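Ticket: Second bench cell, equipment list and budget hold
Queue: Lab purchasing / Automation
Requested by: Maeve Madigan
Assigned to: Duván Condori
Status: Open, waiting on supplier
Priority: Normal 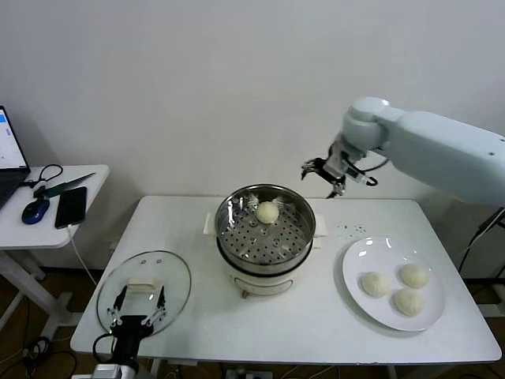

Original request (Madigan)

We need a second two-arm cell for the kitchen task set, same layout as the current one, ready for the September block. The present cell is fully booked. Steamer loading alone takes up most of the morning slot, and the kettle and toaster tasks have been pushed to whatever is left over.

I have put in for the following:

Arms, two, same model as existing
Parallel grippers, two-finger, one pair
Articulated gripper, one, right side
Main table, white, same height as existing
Side table for the operator laptop
Cable management kit
Consumables and props (steamer, plates, lids, buns)

The finance form came back with the hold code for "incomplete costing". I can't see which line it refers to. Please advise.

Comment (Condori)

Looked at the form. There are three separate problems and the hold code only reports the first one it finds.

1. The arm quote from Losham has lapsed. It was valid for 40 days and the form went in after that. A lapsed quote is treated as no quote.

2. The gripper line has no mounting hardware against it. The flange adaptor is a separate part number in the Losham catalogue and is not included with the gripper. We got caught by this on the first cell and paid for freight twice.

3. The props line is entered as capital. It should be operating. Anything under the threshold that is expected to wear out goes to operating, and that covers steamers, crockery and all food.

Items 2 and 3 I can fix from here. Item 1 needs a new quote request from the named requester.

Comment (Madigan)

Quote request sent to Losham. Asked them to itemise the adaptor so it shows on its own line.

Question on grippers. Do we need the articulated one on the right for the second cell, or would two parallel grippers do? It is the most expensive single line after the arms. If we drop it, the whole order comes in under the single-approver limit and we skip a step.

Comment (Condori)

Depends on the task list. From the steamer work, by object:

Glass lid. Small handle near the centre. A two-finger gripper can take this if the approach is from above and the opening width is set before descent. The constraint is finger clearance around the handle, and the fingers on the current parallel gripper are thin enough.

Buns. Soft and round, and they mark easily. The parallel gripper will hold one but the default closing force is too high and has to be limited in software. Articulated fingers spread the load better.

Plate. Not lifted in the current task definition, so no requirement. If it is added later, a rim grasp is needed and I would want that tested before anyone commits money.

Steamer body. Not moved. It only needs to stay where it is put.

So for steamer work only, two parallel grippers with soft fingertips would be adequate. For the full kitchen set I would keep the articulated one, as the kettle lid and toaster lever both gave trouble with straight fingers.

Comment (Madigan)

Full kitchen set is the plan. Keep the articulated gripper on the order. I will accept the second approver.

Please add soft fingertips as a spare for the parallel side. The Zellness ones fit, as far as I know. Can you confirm the part?

Comment (Condori)

Confirmed against the drawing. The Zellness fingertip set fits with the short screws. It does not fit with the screws supplied, which bottom out before the pad is clamped. Screws added to the order as a separate line, $2 a packet.

Fingertip sets are $105 each. I have put in for one set in use and one spare.

Cables, while I have the form open. The kit on the request is the basic one, clips and ties only. On the current cell the arm cables hang in loops beside the wrists, and there is a coil on the floor next to the side table. That is acceptable for a cell one person uses. For two cells back to back with a walkway between them it will not pass the safety walk-through. I have changed the line to the Grecu sleeve and floor channel set at $285. The sleeve has to be long enough to allow full elbow travel. Measure with the arm extended, not parked.

Comment (Madigan)

Agreed on the cable set. Can we also look at the side table? On the existing one we have the laptop, mouse, a phone on charge, a tool and spare cable all sharing the same top. I would like a deeper table or a second shelf so the hand tools have their own place.

Comment (Condori)

A shelf is cheaper and keeps the footprint. Added. A tool tray will go on the shelf and the top will be for the operator laptop only. Please apply the same rule to the existing cell when the new one goes in, otherwise the tools will drift back.

Power has not been costed by anyone yet. The steamer needs its own outlet and must not be on the strip that feeds the arm controllers. On the first cell the protective switch tripped twice while both were on one circuit and the controllers had to be re-homed each time. The second cell location has one double outlet on the wall. I have asked building services for a price on another circuit. This could be the long item, so I would not book September sessions until the date is known.

Action: building services quote, Condori.
Action: dry-run props until the circuit is in (steamer unplugged, buns and lid only), Madigan.

Comment (Madigan)

Dry-run is fine for the first set. The grasping data is the same with the steamer off.

Losham have replied. Arm price unchanged, adaptor itemised, new validity period starts on acceptance of the request. They list lead time as "to be confirmed", and I have asked for a figure in writing. Bookings are in Imgate as provisional and can be released without penalty.

Comment (Condori)

Form resubmitted with the following changes:

Arm quote replaced
Flange adaptors added
Props moved to operating
Soft fingertips and short screws added
Cable kit replaced with sleeve and floor channel set
Side table shelf and tool tray added
Electrical work added as a placeholder, amount to follow

The hold code has cleared on costing. The form now shows "pending second approver", as expected. Leaving this ticket open until the lead time and the electrical quote are both attached.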